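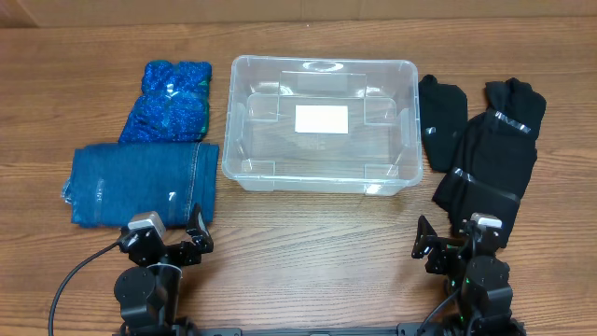 ## Slide 4 - What one packing table costs us

- Start with the work: folded clothes, one clear bin, two arms. Ask the room what they would pay for first.
- Most people say the arms. At Zatville the small parts took more of our time: bins, tape, cables, spare grippers.
- Say slowly: we plan for 2 tables this year, and 11 only if Femetell renews the contract.
- Gwilliam quote: delivery in around 20 working days. Put the order in before December.
- Keep 20 percent of the budget for repairs. Last year we kept nothing and had to borrow from the training money.
- Zukeo leasing - mention it, but do not go deep. The numbers are on slide 6.

(Pause for questions. If there is no question, go to the lease table.)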